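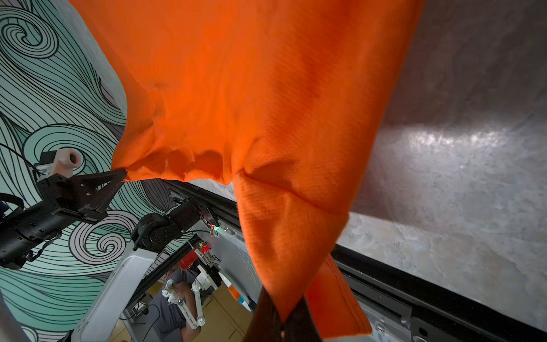
Bratness Self-Guided Walks: Old Harbor Quarter set, reviewed

The Bratness set covers the old harbor quarter of Clernska in 16 stops. It consists of a folded paper map, a booklet of 62 pages and a code for the audio files. I used all of it over two days in the quarter, first with the audio and then with the booklet alone.

Map

The map is printed on both sides. The front shows the full quarter and the back enlarges the lanes between the fish market and the customs house, where most of the turns are. Street names match the signs on the walls, including the two lanes renamed after the booklet went to press. Contour lines are missing. The climb from stop 6 to stop 7 is 494 steps according to the booklet, and the map draws it as a plain footpath of the same weight as the quay. Anyone with a stroller should take the tram street instead, which adds a few minutes and passes the Besar bakery.

The paper is coated and folds back along the original creases. North is at the top on the front and at the left on the back. I lost some time to this near the rope works.

Booklet

The text is by Milagros Betancur, with a chapter on the warehouses by Danylo Karpenko. Betancur gives dates, builders and former uses, and keeps most entries to a single page. The entry for the salt stairs explains the iron rings in the wall and the change in quay level, both of which are easy to check on site. Karpenko's chapter is longer and assumes the reader knows what a bonded warehouse is. There is a glossary at the back, but the term isn't in it.

Opening hours are given for the chapel and the tide house only. The hours for the chapel were wrong on my visit. It now closes at noon from December until spring, and the booklet gives a single schedule for the whole year.

Audio

Files are read by Jairo Nina at an even pace. They download once and then play without a connection, which matters in the lower lanes, where I had no signal. Each file begins with the stop number and a landmark to stand beside. Directions to the next stop come at the end of the file and can't be played separately, so a missed turn means scrubbing through the whole entry again. The file for stop 11 tells the listener to face the Fuchs clock. The clock has been moved to the other side of the square.

Route

The order of the stops is sound up to the customs house. After that the route doubles back twice to reach the rope works and the tide house. Walking stops 13 and 12 in reverse removes one of the detours. Allow 4 hours with the audio, more if the chapel is open.

Verdict

Recommended for the map and for Betancur's entries. The audio is useful for a first visit. Check chapel hours locally before setting out.

Reviewed by Mercedes Guzmán, 28 July 2026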